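Wrapped veggie rolls for a lunch gathering — how far ahead can I make them?

Posted in Food & Get-Togethers, Sat 21 April
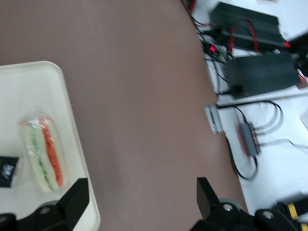

I've been put in charge of lunch for our neighborhood garden swap, and I'd like everybody to get their own tray with a wrapped roll and a little something on the side, so people can carry it outside and not fuss with a buffet line. We're expecting 58 people, which is more than I've ever fed in my life! I'm thinking a soft cheese spread, plenty of chopped greens and a good thick layer of shredded carrot, all wrapped up snug in clear plastic so you can see the colors.

My trouble is timing. The swap starts at noon and I really don't want to be up at four in the morning shredding carrots. Can I make them the night before, or will I be handing my neighbors a soggy mess? I tried a couple last August for a picnic and the bread went gummy by lunchtime, but I'd used tomatoes, so maybe that was my own doing. Any advice is welcome, and thank you all in advance.

— Purkska

The night before is fine, and please do get your sleep! I've made rolls like this for more church lunches than I can remember. Tomatoes were almost certainly your problem, they just weep and weep. Carrot is much kinder, but shred it early, salt it very lightly, and squeeze it in a clean dish towel until your hands ache. Same with the greens — wash them in the afternoon and let them dry completely before you chop.

Spread the cheese right out to the edges on both sides of the bread, so the vegetables never touch it bare. Then wrap each roll tightly, twist or fold the ends under, and lay them in the fridge in one layer if you can manage it (I borrow shelf space from my sister next door). Take them out in batches and keep the rest in a cooler with ice packs. They shouldn't sit out longer than two hours, and less if it's a hot day.

One more thing, and I say it as someone who got it wrong: put the trays together at the last minute. A rimmed tray is lovely for carrying, but a full one takes up a shocking amount of room, and you can't stack them.

— Maglaya

I'd make extra. People take two.

— Dridness

Agree with everything Maglaya said about squeezing the carrot. I'd only add to mark which ones have dairy and which don't, with a sticker on the plastic, before they go in the fridge. Once they're all wrapped they look alike and you'll be unwrapping them to check. Good luck with it, and do come back and tell us how the swap went!

— Erkell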